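Unit 5: Depth and segmentation on reflective work surfaces

Reading before class: the Guslow planner notes, sections on collision maps and table fitting.

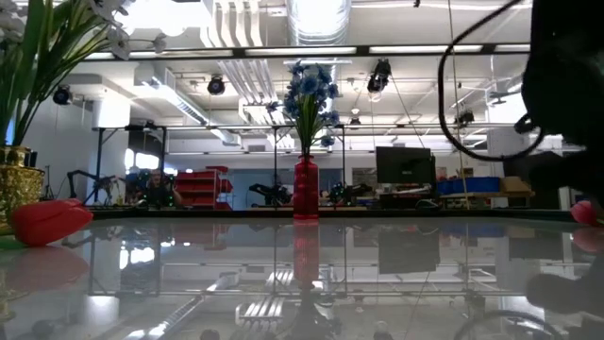
One student wrote on the course page that the reflection problem ought to be the segmenter's job, and that the planner should never have to know what the table is made of. The course takes the opposite position for the first half of this unit and comes back to the objection in section 4.

## 1. What goes wrong

A stereo or active depth sensor assumes that a pixel belongs to the surface it appears on. On mirror-like glass the matched features belong to the reflected object, so the computed point lies below the table plane at the height of the virtual image. With a vase standing on glass, the reflection begins at the base and runs straight down. A color-based mask will often join the two into one region, and the estimated centroid drops toward the table or through it.

Three error types are used in the lab reports:

- **Ghost**: points below the plane from a reflected object.
- **Hole**: no return, common on clear or translucent parts.
- **Merge**: one mask covering an object and its reflection.

Ghosts are the easiest to remove. Holes are harder. A faceted translucent body gives returns that change with viewing angle, and averaging over views smears the edge.

## 2. Plane fitting

Do not fit the table plane from the raw cloud. RANSAC will sometimes lock onto reflected ceiling panels, which form a large flat region and collect more inliers than the glass. Use the calibrated table height from the Dai config file as a prior and accept a fit only if it lies within 4 mm of that height. If it fails, keep the prior and log it.

 fit = ransac(cloud, prior=table_z, tol=0.004)
 if not fit.ok: plane = prior_plane
 cloud = cloud[cloud.z > plane.z + margin]

The margin has to be larger than the sensor noise and smaller than the thinnest object you intend to pick. A soft object lying on its side sits low, and too large a margin will shave off its contact area. Submissions that hard-code the margin lose a point.

## 3. Collision map

Jematov builds the map from the filtered cloud at 18 mm voxels. Frame members, posts and cables are not in the filtered cloud reliably. Rigid structure goes in as static boxes. The gripper cable moves with the arm and needs its own swept volume; use the capsule chain supplied with the assignment and do not shorten it.

Stems and petals are thin compared with a voxel. Treat a bouquet as a single convex hull for transit moves and switch to the finer map only for the final approach.

## 4. The objection

A segmenter trained on reflective scenes does remove most merges. It does not tell the planner which holes are free space and which are glass or clear plastic. Both look the same in the cloud. The planner needs an "unknown" label with its own cost, and that label depends on the surface. Where the boundary between modules should be drawn is left for discussion on Saturday.

## Exercise

The Poredden log set has 487 depth captures. Report ghost, hole and merge rates with the plane prior on and off. Use the same random seed for both runs. State the margin you used and how you chose it. Plots need labeled axes.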